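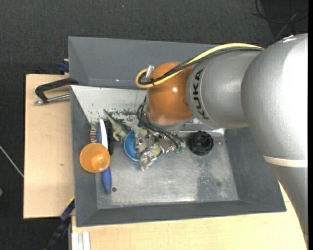

Section 4: Running the picking demonstration on an open day

Visitors come to the Pindum cell to see the arm pick things up, and they have a gift for arriving while it is thinking. Set up before the doors open, and keep the programme short. For the bin, choose items that people can name from behind the rope. The blue bowl, the toy dinosaur and the brush all do well. Children will side with the dinosaur, so be ready to say which item the gripper is going for.

Before visitors arrive

1. Put up the rope and check that both gate switches stop the arm. Try them one at a time.

2. Look along the cables over the wrist, the yellow one included. They need slack to form their loop, and nothing should rub.

3. Check that the bin is clamped. Push it with your hand. If it moves, so will everything Santosh Nishad taught the arm in November.

4. Load programme 2212 for the public run. Programme 223 is the speed test and must stay out of sight of anyone holding a coffee.

5. Run one full cycle with the bin loaded.

Note: Worn paint and scratches in the bin are normal. Visitors will ask about them anyway. "Practice" is a fair answer.

During the demonstration

6. Say what the arm will try to pick, then press Start. Doing it the other way round is braver than it sounds.

7. If a pick fails, let the arm try again – two attempts are allowed – and keep talking.

8. After the second failure, press Hold, wait for the amber lamp and call Sunita Katiyar on extension 2866.

Caution: Never reach into the bin to help. Hold is a pause, and the arm can restart from it. Use the gate and take the key with you.

Caution: Guests may not press Start, however important Salim Kioko says they are.

To close down, send the arm to its rest position, switch to Manual and sign the Zunaton log. Leave the rope up until the hall is clear.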